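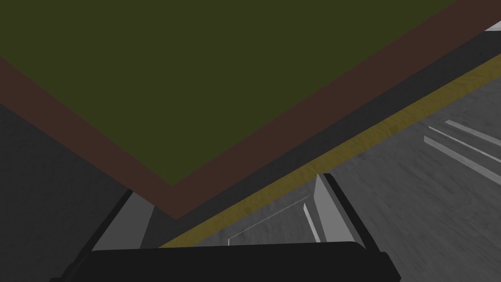 **Mirnside, September 12, 2024.** Vorholm has released the second part of its remote-control training set for two-finger grippers, recorded entirely in simulation. The release adds 2000 demonstrations, each one driven by a human operator from a desk at the company's Mirnside office.

The tasks center on large flat objects. In a typical run the operator brings the open gripper up to the corner of a board, closes on it and drags it to a marked position. Approach angle, board size and floor layout change between runs. The view from the gripper is stored with the finger opening and the operator's commands, all on a single clock.

Operators worked with Vastach, the company's own control software, which maps a handheld controller to the motion of the simulated wrist. Vorholm says 13 operators took part and that each completed 100 practice runs before recording. Failed grasps were kept and labeled, including those where a finger slid under the board and lifted it off the floor.

Shemweta, which builds warehouse handling equipment, will use the set to train a policy for moving panels. It plans to test the result on 2 physical arms in October. Transfer from simulation remains the open question, and contact friction at the fingertips was not tuned against real hardware for this release.

The files are available to registered users of Vastach. Documentation for the label format will follow.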